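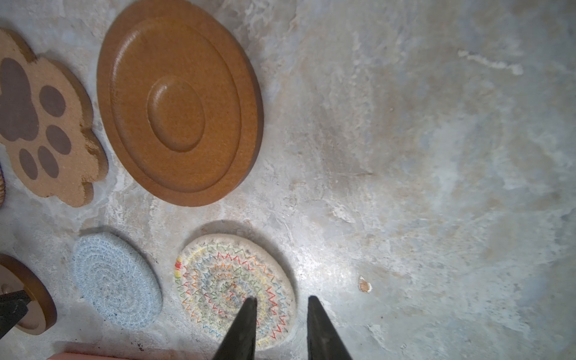

## Coasters, bench 2 (July)

Sorting out which coaster shapes and materials to keep for the Hurisen tabletop set. Notes mostly for Wenceslao, who has the sample list.

**Wood, round.** Large, stepped down from the rim to a flat ring, with a raised oval boss in the center. A mug with a flat base will sit on the boss and rock. Fine for a narrow glass if it goes in off center, but I'd want a version without the boss. Finish is matte and a bit grainy. Leave it unoiled for now.

**Cork, paw print.** Tan with dark brown printed pads. The edge has light chipped or worn spots on one side. Cork crumbles when it gets pushed around in a drawer, so store these flat, in the tray, with nothing on top. Wendt has the same shape on order, item 2562. Ask if they can do a thicker one.

**Rope, pale blue.** Plain spiral, slightly fuzzy. Trim loose fibers with the small scissors, don't pull.

**Rope, cream with zigzag stitching.** Same coil idea, colored thread run around the rings. Nazanin likes this one best for the set. Check the thread for color bleed before we decide: damp white cloth, 30 minutes, weight on top. Do the blue rope the same way, separate cloth.

Spill test after that, 30 ml of water on each, cork and wood included. Write down what gets through to the bench, and wipe the bench between pieces.

Still to do:

- label the trays by material, not by supplier
- send Rarnden the wood drawing with the boss taken out
- Nazanin to price the stitched rope at 2000 pieces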